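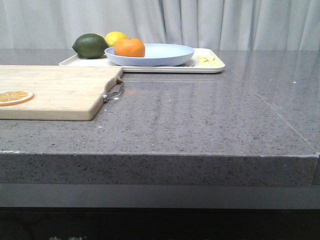

Wostholm Paper Studio, Cutting and Finishing Room
Pre-season check, August
Checked by: Johanna Zaugg
Comments by: Johanna Zaugg, unless initialled YT (Yee-man Tsao) or SG (Svenja Gruber)

Key: **P** pass, **F** fail, **W** works but I don't like it, **N** not checked

Last year's sheet had a P in every box and no comments at all. I find that hard to believe of a room with three blades and a heat gun in it, so I started from zero and didn't copy anything across.

## 1. Guillotine (Hemby, floor stand)

- [x] Stand level, feet locked: **P**
- [x] Blade guard fitted and clear enough to see through: **W**
- [ ] Blade stays up when released at the top: **F**
- [x] Clamp holds a stack without creeping: **P** up to 20 sheets of cardstock, **F** at 30
- [x] Backstop square to blade: **W**
- [x] Blade lock and key present: **P**

The blade drifts down. Slowly, but it drifts, and I don't accept "it's always done that" as a reason to pass it. Tag is on the handle. Please leave it there until the spring has been replaced and somebody has watched the arm stay up through a whole cup of tea.

The guard is scratched enough that people lean over the top to see their cut line. That rather defeats having a guard. Gertraud Kälin says it can be polished. I'd like to see that before I agree.

The maker's plate gives a capacity of 30 sheets. It doesn't say of what. With our invitation stock the top few sheets slide towards the operator, the cut goes off, and then a hand goes in to straighten the pile. Until I'm shown otherwise the limit is 20. New label needed.

*YT: I've cut 30 plenty of times with no trouble.*
*JZ: Text weight or cover? Because your menu cards were trapezoids.*

## 2. Rotary trimmers (2)

- [x] Blade carriage closes fully over the wheel: **P**, **P**
- [x] Rail clicks down and stays down: **P**, **W**
- [x] Rubber feet all present: **F**, **P**
- [x] Spare wheels stored in a closed case: **F**

The trimmer with the green tape on it is missing a back foot and walks across the table when you push. Fix the foot. A folded bit of card under the corner isn't a foot.

Spare wheels were loose in the ribbon drawer. I found them with my thumb. They are now in a lidded tin marked BLADES, top shelf, and the tin goes back on the top shelf.

## 3. Hand knives and scoring tools

- [x] Every knife has a cap or retracts: **F**
- [x] Cutting mats flat, not curled: **W**
- [x] Steel rulers with a finger guard available: **P**
- [x] Blade disposal bin in place and not overfull: **P**
- [x] Bone folders and scoring styluses free of splinters and burrs: **P**

Several knives have corks on them. Corks fall off in apron pockets. Capped or retractable only, please, and the rest can go home with whoever brought them in.

The large mat has been left against the heater at some point and has a ripple down the long side. A knife skips on it. Turning it over doesn't help, I tried. Use it for gluing and buy another for cutting.

Clear plastic rulers are for measuring. If you need to run a blade along something, use the steel.

## 4. Heat: embossing guns and laminator

- [x] Cords and plugs sound: **P** (guns), **F** (Trandard laminator)
- [x] Guns have a stand to rest on: **W**
- [x] Laminator reverse switch releases a jam: **N**
- [x] Heat-proof surface under each station: **P**
- [x] Paper scraps kept away from the hot end: **F**

The Trandard's cord is cracked where it goes into the case. Someone has put tape on it, neatly, and the tape is what made me look. It's unplugged, on the floor under the bench, and it isn't to be used for table numbers or anything else. I couldn't check the reverse switch for the same reason, so don't read that N as a quiet pass.

The Hämmerli gun is fine but its stand tips if the cord is pulled. Run the cord behind the station and not across the front where people stand.

There was an open tray of vellum offcuts beside the gun. Vellum curls towards heat and then it scorches. Tray has been moved.

*SG: Could we still use the laminator with somebody standing next to it?*
*JZ: No.*

## 5. Glues, sprays, inks

- [x] All containers labelled: **F**
- [x] Spray adhesive used only in the vented corner: **W**
- [x] Fan runs and draws: **W**
- [x] Lids on, caps on, nothing leaking: **P**
- [x] Gloves in at least two sizes: **P**

A jam jar of something white. It could be PVA and it could be gesso. I wasn't going to sniff it to find out and it's gone in the bin.

The fan makes a lot of noise, which people seem to take for air movement. I held a strip of tissue in front of the grille and it barely lifted. Clean the filter and do the tissue test again. If it still hangs limp, spraying goes outside, and yes, that includes glitter backing.

## 6. Storage and floor

- [x] Paper cartons no higher than shoulder: **F**
- [x] Shelving fixed to wall: **P**
- [x] Walkway to the door clear: **W**
- [x] Extinguisher reachable and in date: **P**
- [x] First aid kit stocked: **F**

Order 423, the cream envelopes, is stacked in front of the window to above my head. Paper is heavy and the bottom carton has started to bulge. Please bring it down to two piles.

The first aid kit holds one triangular bandage, a packet of safety pins and the instructions. No plasters. In a room full of knives I'd have thought those would be the first thing replaced. Edeltraud Aebischer has the list.

## To do before the first invitation class

| Item | Who | Done |
|---|---|---|
| Replace Hemby spring, retest | Gertraud | |
| New 20-sheet label | Johanna | yes |
| Trimmer foot | Yee-man | |
| Caps or new knives | Svenja | |
| Trandard cord, proper repair or scrap | Gertraud | |
| Fan filter and tissue test | Yee-man | |
| Plasters, gauze, tape | Edeltraud | yes |
| Move order 423 | everyone | |

"Done" means I've seen it. A message telling me it's sorted doesn't count, and neither does a tick in somebody else's handwriting. I'm in at 8:30 most mornings and can look at things then, before the kettle goes on.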